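Home | Papers | Transport | Search

4. Who signs off a driverless shuttle?

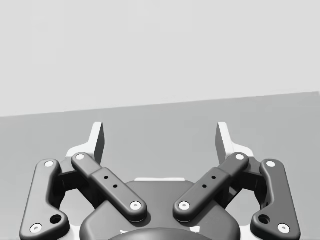

Figure 3. Simulated two-finger gripper facing a plain grey wall.

I went into this part of the study thinking the permit rules would be the easy bit. They weren't! Lilport and Landholm share a bus network, but each town has its own licensing office, and the two offices read the word "driver" differently. In Lilport a person watching from a control room counts as one. In Landholm the driver has to be sitting in the vehicle, with a brake pedal in reach.

So when Tazi ran its shuttles between the towns in February, it needed two sets of papers for one route – and a staff member who hopped on at the boundary stop. I rode it a lot (too much, my back says) and got through 54 trips. On 9 of them we sat waiting at that stop for somebody to climb aboard.

I also read all 781 letters the two offices had received about the trial. Most people didn't mention safety. They wanted to know who to ring if the shuttle blocked their drive, and whether their bus pass still worked. Skikenska, the smaller operator, had put a phone number on its doors from day one, and its share of the grumbles was tiny. I wouldn't lean on that too hard, as it ran far fewer trips.

The fines are a muddle too, and I come back to them in Section 5.

Comments

busfan_lil: The boundary stop has no shelter either, put that in!

Marrow: Does a bus pass work on it or not? I still can't tell.

Contact the author | © Landholm Transport Papers | Back to top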